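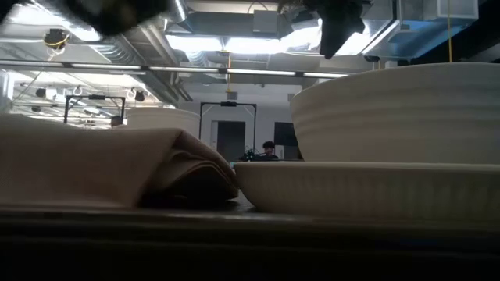

July, glaze bench — is the new clay tight or isn't it

Starting this at 7:40 in the morning with the kiln still too hot to open, so some of it is me complaining before I have any data. I'll mark where the data starts.

Background for anyone reading over my shoulder. Wemex sent the new white stoneware, lot 3234, with a sheet that says "fully vitrified at cone 6." We have had clay bodies with that line on the sheet before. The last one left rings of water on my mother-in-law's sideboard. I don't believe the line until I've boiled a bar of it myself, and I would like the rest of the shop to stop repeating it to customers until then.

The reason it matters now is Barnero. They want white tableware, glazed inside, bare foot, and they run everything through a commercial dishwasher all day. A body that takes on water in there will come out of the microwave hotter than the soup, and sooner or later the glaze crazes from behind. We'd get the bowls back in a box with a note.

What Stępień says

Talked to the clay desk at Stępień again. They carry the Wemex line and have "never had a complaint." I asked how many of their buyers test absorption and got a pause. Most people who buy it are making planters and mugs for themselves, and a mug that weeps a little gets blamed on the coaster. No complaints doesn't tell me much.

They also suggested that any leftover porosity is fine because "the glaze seals it." No. A glaze without crazing will hold the soup in, granted, but the foot is bare, the dishwasher soaks the foot, and a chip on the rim is a straw. I want the clay tight on its own and the glaze to be a surface on top of it. I've had this argument every year I have worked here and I will have it again next year.

Asked them to send the absorption figure in writing, with the firing schedule that produced it. They said they would look.

Setup

Six test bars, unglazed, same lot, rolled to the same thickness between the same sticks. Notch cut in one end so I can tell up from down if one slumps. Bars went in all over the kiln: bottom shelf by the wall, bottom shelf in the middle, the same again halfway up, and the same again on top. Witness cones beside every bar.

I don't trust the controller by itself. The Bekus box reads whatever the thermocouple reads, and the thermocouple has been in there since before Youssra started. She says the display has agreed with the cones every time she has looked. My recollection is that we've mostly looked at the cones when something had already gone wrong. So, cones next to everything, and I write down what the cones did and ignore the display.

Slow cool off this time, just switched off and left with the lid shut. The last test somebody opened the lid early to "have a peek" and we'll never know what that did. There's a note taped to the lid. Please respect the note.

Glazed pieces in the same load: shallow bowls and deep bowls in the plain white liner. I wanted real shapes in there as well as bars, because a flat bar doesn't have a foot ring, doesn't have a rim that dries faster than the floor, and won't show you a bowl going oval. For the Barnero shape I'm leaning toward keeping the throwing rings faint on the outside. Deep grooves look nice in a shop window and then hold on to egg. Deep bowl stacked on shallow bowl is what every dishwasher crew and every customer will do with them, so the foot of the one has to sit in the other without grinding. That means sanding the feet, every one, with the wet pad, before anything leaves the building. I know it's dull work.

10:15, kiln open, data starts

Cones: middle and top are where they should be. Bottom by the wall is a hair stiff, as it always is. That settles the display question for me. It was telling the truth about one spot in the kiln.

Bars: no bloating, no slumping, notches still crisp. Color is a clean white, a little creamier low down. The broken edge on the one I snapped looks smooth and slightly shiny in the middle of the kiln and duller near the bottom wall. I like a snapped edge as a first look but it isn't proof of anything. I've seen a shiny break on a body that drank like a sponge.

Weighed the rest dry, straight from the kiln while they were still warm, so they hadn't picked up anything from the air. The heaviest bar is 114 grams, and the scale repeated that when I took it off and put it back. The scale did not repeat itself last month with the old batteries. If anybody used last month's weights for anything, throw them out.

Boil

Bars in the big pot, fully under, off the bottom on the wire rack. Two hours at a proper boil and then left in the same water to cool. Youssra asked whether a plain overnight soak wouldn't do. It would do something, but cold water sits outside the small pores with air trapped behind it, and you get a lovely low number that means nothing. My suspicion is that a lot of the figures on data sheets come from a soak. I have no evidence for that beyond the number of leaking mugs in the world.

Pat dry with a damp towel. Damp, and I'll keep saying it. A dry towel pulls water back out of the surface and flatters the result. Blot, don't rub, weigh right away.

Youssra did the blotting so I wouldn't be the only pair of hands in it. We didn't tell her which bar came from where. She says she could have guessed from the color, so as a blind test it's a weak one. Next time I'll have someone else mix them up and number them under a strip of tape.

Result, such as it is

The bars from the middle and the top barely moved. The top ones I would be happy with in a dishwasher. The unbroken bar from the bottom shelf took on enough water that I didn't need the calculator to see it. I'm leaving the percentages out of this entry until the boil has been repeated, because I know how it goes: one number gets written on the whiteboard and by the end of the month it's on the website.

So the sheet isn't lying, quite. The body will go tight at the cone they name. It will do it only if it really gets there, with very little room below. A clay that is fine at full heat and thirsty a hair short of it is a clay that punishes a kiln with a cold corner, and ours has a cold corner. I'd have liked that on the sheet in place of the photo of the mountain.

Things I still don't know

— Whether a short hold at the top would bring the bottom shelf up without over-firing the top shelf. Probably. I have also said "probably" about the extractor fan.

— Whether the liner glaze crazes later. Everything looks good today. Glazes like to wait a week or so. Freezer and boiling water test on one deep bowl and one shallow bowl before we say a word to Barnero.

— Whether the next lot behaves like this one. One lot is one lot. If the feldspar changes at the mine, the sheet will have the same mountain on it and a different clay in the bag.

— Whether the creamier color at the bottom is going to bother anyone. Set side by side I can see it. Across a dining room I couldn't. Youssra can, or says she can.

To do

Repeat the boil with fresh bars, not these. They've been wet, and drying them fully again adds a step where something can go wrong.

New thermocouple. I don't want to hear that the old one is fine.

Fire one load with the hold, all bars on the bottom shelf.

Call Stępień again about the written figure and ask plainly whether it was a boil or a soak.

Until the repeat is done, nothing for Barnero goes on the bottom shelf. Tiles and planters can go there. If the kiln has to run with a gap at the bottom, it runs with a gap.

4:30, added later

Stępień called back. The figure comes from Wemex, they only pass it on, and the person at Wemex who would know is on vacation. They offered a discount on the next pallet, which I wrote down and did not answer. Shallow bowl is in the freezer, behind the peas, labeled. Please don't put anything on top of it.

Workshop notebook | Contact the glaze bench | © the workshop, all rights reserved | Back to top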